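# Moving a cello student to a new teacher mid-year?

**plumoten_strings**

My daughter is in her fourth year of cello. Her teacher is leaving Nornstead in March and the studio has offered us a place with someone else there. We had a trial lesson and the new teacher wants to change the bow hold right away and drop the piece she has been working on since fall. She has a student recital coming up with a pianist and is upset at the idea of starting over.

Do we go along with it, or ask for the bow hold to wait until after the recital?

---

**wurel**

Ask for it to wait. Any teacher should be able to work with what is there for a couple of months. I changed bow hold at 18, three weeks before an audition, and my sound was worse for most of that year.

---

**low_c_string**

I disagree with wurel. If the hold is causing tension, every week she practices it makes it harder to undo. Our son switched and the new teacher had him on open strings for a month. He was bored but he got through it, and he stopped complaining about his thumb.

What did the teacher say was wrong with it?

---

**plumoten_strings**

She said the thumb is straight and locked, and the first finger is pressing to make up for it. She showed my daughter how to bend it and it did look easier, but the sound was very thin.

---

**wurel**

Thin is normal at first. That is my point about the recital. She will be playing with a pianist in a hall that seats 100 people and she will go back to the old grip the second she gets nervous. Then she has two half-learned holds.

---

**second_desk**

Could you do both? Keep the recital piece as it is and only use the new hold for scales and one easy study. My teacher did this with me when I came to cello from viola. Two separate parts of the practice session, with a break between them. After the recital everything moved to the new hold.

Also check what happens with fees. When we changed teachers at Nornstead they treated it as a new enrollment and billed the term again. It came to 1,921 with the rental and we had to ask for a correction.

---

**low_c_string**

second_desk's plan is OK if the student is organized. Mine would have mixed them up by day two. How much does she practice now?

---

**plumoten_strings**

Around 40 minutes on school days, more on weekends. She is fairly organized. I didn't know about the fees, I'll call the office tomorrow morning.

---

**nina**

I teach beginners and early intermediates, mostly on half and three-quarter cellos. I would not stop a child from playing a recital she has prepared. I would also not leave a locked thumb alone for months. What I do is start away from the instrument. Pencil holds, then the bow held at the balance point, then at the frog with the left hand supporting the stick. Five minutes a day is plenty and it doesn't touch the recital piece at all.

I'd also ask whether the bow is the right size. A full-size bow on a three-quarter cello is heavy at the tip, and kids clamp down with the thumb to control it. Studios hand out whatever bow is in the case.
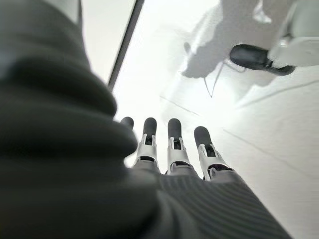 If the bow turns out to be too long, swap that first and give it 2 weeks before changing anything else. Sometimes the first finger lets go once the weight is right. The thumb usually still needs work, but there is less to undo. Bring the old teacher into it too if she is still there until March. One shared lesson would settle most of this.

---

**wurel**

I can agree with the pencil holds. I still wouldn't touch the recital piece.

---

**plumoten_strings**

Just looked and it is a full-size bow. The cello is three-quarter. I'll ask about that when I call, and about the shared lesson.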